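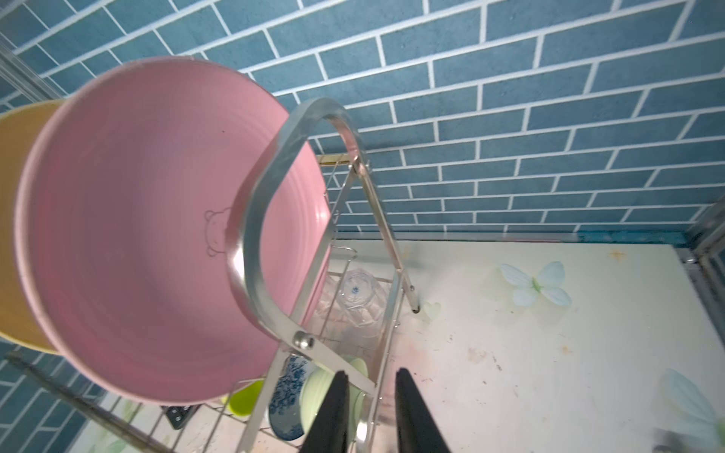
A **dish rack** (also dish drainer, draining rack) is a frame for holding washed crockery while it drys. Wire, wood or plastic. Stainless steel now common in small kitchens. Two-tier kinds put bowls and cups one above the other; a bowl may be stood on its rim edge up top, as with the pink one with the bear face, smaller things below. Drip tray sold seperately for some makes.

## Tiers and dividers

Upright wire dividers keep plates apart. Not every rack has them, and spacing varies. The Vellex, sold in Voscombe from September, had dividers on the upper tier only. 3,000 made. 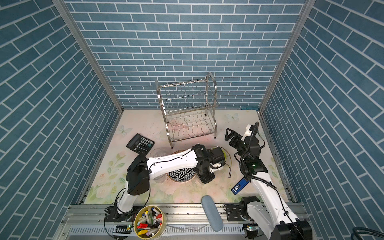 Sirkka Heiskanen held that dividers set too close are worse than none, deep bowls never sitting properly between them. Palwood widened the gaps on its later racks.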